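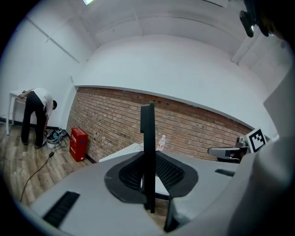
Sterdale started as 2 rented rooms over a bike shop and a list of people who needed their offices sorted. We set up and clear out work rooms for small firms - tables, cables, storage, the lot. These days we work out of one big room on the Vilach side of town, brick along the wall, plank floor, white tables that get moved most weeks. Cables are most of the job, to be fair. They come back in a tangle, go on the floor by the table, get pulled apart, tested, coiled, labeled. Then out again on the next job.

Over 200 rooms done so far. Mostly offices, a few classrooms, one dance studio (mirrors - never again). Our biggest regular is Abdella, all their floors, every December.

What we do: room setup, clear-outs, cable sorting, short-term table rental. What we don't do: painting, plumbing, pianos.

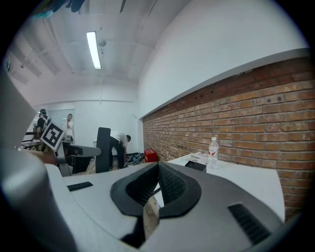
Sterdale Room Setup Team

Small team, everybody lifts. Papers for the day's job go out on the table in the morning, grab a water and read them before you load up. Tables along the brick wall are for paperwork and small stuff, please dont stack chairs on them.

Bigger moves we share with Zeltuvden, who have the truck. Book at least 2 weeks ahead for those, longer in the fall.

Visitors welcome Friday afternoons. Ring the side bell, the front one is brokn. Quotes are free and usualy back to you the next day.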